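9 February 2018

Day 14 of the no-new-clothes thing, and I am already suspicious of it.

I should say what I mean by that, because when I read these entries back in a year I will have forgotten. The idea came from one of those capsule wardrobe blogs. You pick 33 items, you put the rest in a box, and by the end you are supposed to be calmer, richer and better dressed. I got as far as 32 and refused to pick another on principle. I don't see where the number comes from. Does a pair of tights count? The blog says no. Does a belt? The blog says it depends on how I feel about the belt.

I don't feel anything about the belt.

What bothers me is how much of this is selling. The woman who writes the thing has a page of "investment basics," and nearly every one of them is a link to a shop. A gray sweater from Bernari came up again and again, and the price made me laugh out loud at the kitchen table. I have a gray sweater. It came from the church sale in Plarnmont and has a small hole under the arm, and nobody has ever asked me to lift my arm up and show them.

Still, I did the box. It sat in the hall for a week and then I moved it to the bedroom because I kept walking into it. I have opened it twice. Once was for the green scarf, which I had forgotten was a scarf I like. The other time was for my old walking pants, on the morning it snowed, and I put them on and never put them back. So by the rules I've cheated, and I notice that I'm no less calm than I was before.

Went to Usimby after lunch to take two bags to the donation place. I had always pictured somebody grateful at the other end. What I got was a side door, a bin on wheels, and a sign listing the things they won't take, which was longer than the list of things they will. No pillows, no single shoes, no school uniforms with a badge. I stood there in the wind reading it and had to take a pillow back to the car.

On the drive home I tried to work out how much of it gets worn again. The charity's leaflet says "given new life," and I read that line at two red lights and still could not tell you what it means. Sold in the shop? Sold by weight to somebody? Cut up for rags? I don't mind rags. I use rags. My problem is with paper that won't say rags. If they wrote "some of this will end up as rags and we get a little money for it," I'd think better of them and bring more.

I looked around online for a while after supper and found plenty of people certain about it in both directions. One lot says never donate, it all goes to landfill. The other lot says always donate, it all goes to a good home. I don't believe either one. I suspect it depends on the shirt. 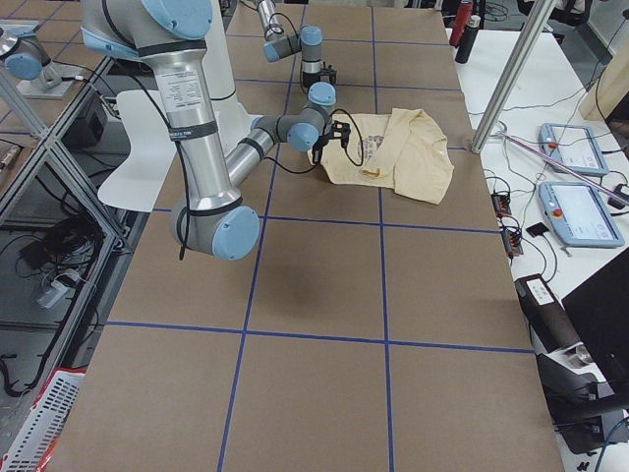 Written by the author of Plain Hems
Keeper of this diary, mender, reluctant declutterer

T-shirts are where the whole theory falls down for me. The blog allows three, all white, all "crisp." I would like to meet the person whose white T-shirts are crisp in February. Mine go gray at the neck and then they go soft, and soft is when I start wanting to wear them. The yellow ones do better. A pale yellow shirt can be old for years before it looks it, and it doesn't mind being left in a heap.

And the folding! There is a whole chapter on folding. Thirds, then thirds again, until it stands up in the drawer by itself like a little book. I gave it an honest try for most of an evening. The drawer looked wonderful. Next morning I pulled one out from the middle and the rest lay down sideways, and they have been lying down ever since. I've gone back to folding in half and in half again, the way my mother did, and putting them in a pile. The top one gets worn too much. That has been true of every pile I ever owned and no harm has come of it.

The one part I'll admit is good is the mending basket. I found it when I cleared the closet floor, under a bag of other bags. There was a half-finished hem in it with the needle still parked in the cloth. I don't remember starting that hem. I finished it tonight with the radio on and it took less time than reading about how to shop less.

Quiambao has a sewing evening starting in March, in the room over the hardware store. The flyer says "rediscover the joy of making," which nearly put me off. But it's free if you bring your own thread, and they have a machine that does buttonholes, and I have never once made a decent buttonhole by hand. I may go and see. If anyone says "journey" I'm taking my thread home.

Things for tomorrow — gray thread for the sweater, find out who takes pillows, put the walking pants on the list and take something else off it. Probably the belt.

The box is still in the bedroom. I put the lamp on it tonight, so I suppose it's furniture now. It's the right height for the lamp.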